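Hilo sobre marcos de fotos, porque llevo un mes oyendo que "un marco es un marco" y que da igual cuál se compre. No da igual. Y tampoco creo que los caros sean mejores, aviso.

Todo empezó en abril. Mi cuñado Costel Dervishi decidió que el pasillo necesitaba una "pared de recuerdos" y me mandó un enlace a una guía de decoración. La guía decía que se monta en una tarde. Ya.

Primer mito: el cristal antirreflejos. Pagué el suplemento en una tienda, Grudside, por una lámina que prometía verse desde cualquier ángulo. Colgado frente a la ventana, lo que se ve es la ventana. A mi abuela hay que buscarla detrás.

El normal, sin lámina, hace exactamente lo mismo y cuesta bastante menos. Los tuve los dos en la misma pared, a la misma hora, y pregunté en casa cuál era cuál. Fallaron todos, yo incluido.

Segundo mito: la madera clara "pega con todo". Pega con el suelo claro y con la mesa clara. En una pared crema se queda bastante sosa, sobre todo si la foto es en tonos pálidos. Con un fondo oscuro dentro cambia mucho, eso lo reconozco.

Tercero: el pie trasero. Los de sobremesa vienen con una patita de cartón que aguanta lo que aguanta. Se inclina un poco más cada semana hasta que un día encuentras el marco boca abajo. He probado el truco de doblar la bisagra hacia fuera. Dura un par de días. 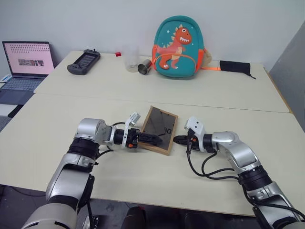 Para moverlos, eso sí, con las dos manos, una en cada lateral. Suena a consejo de abuelo, pero casi todas las esquinas abiertas que he visto venían de levantar el marco por arriba con dos dedos. La junta de inglete va con pegamento y una grapa, no le pidáis más.

Y dejad de limpiar el cristal rociándolo directamente. El líquido baja, se mete por el borde y os mancha el paspartú. Se rocía el trapo. Esto lo pone hasta en el folleto de Tomić, que por lo demás no sirve para nada.

Hablando de folletos: el del limpiador Drevinix promete "cristal invisible". Lo usé en 3 marcos. Siguen siendo visibles. Agua tibia, una gota de vinagre, paño que no suelte pelusa y a otra cosa.

Me escribe Balthasar Koller que exagero y que él paga 487 por un enmarcado a medida y está encantado. Me alegro por él. Sigo sin saber qué tiene ese marco que no tenga uno corriente con un paspartú bien cortado – y se lo he preguntado dos veces.

Otra cosa de la que desconfío: las plantillas de papel para repartir los marcos por la pared. Las pegué, las miré una semana, las moví y al final taladré donde me pareció. Queda igual de torcido que en las fotos de la guía, solo que en las fotos hay una planta delante.

¿Mi pared? A medias. Hay cuatro colgados y el resto sigue por las mesas. Costel dice que el fin de semana lo acabamos. Lo mismo dijo en abril.

Si alguien tiene un antirreflejos que de verdad funcione frente a una ventana, que ponga foto. De frente y con sol, por favor.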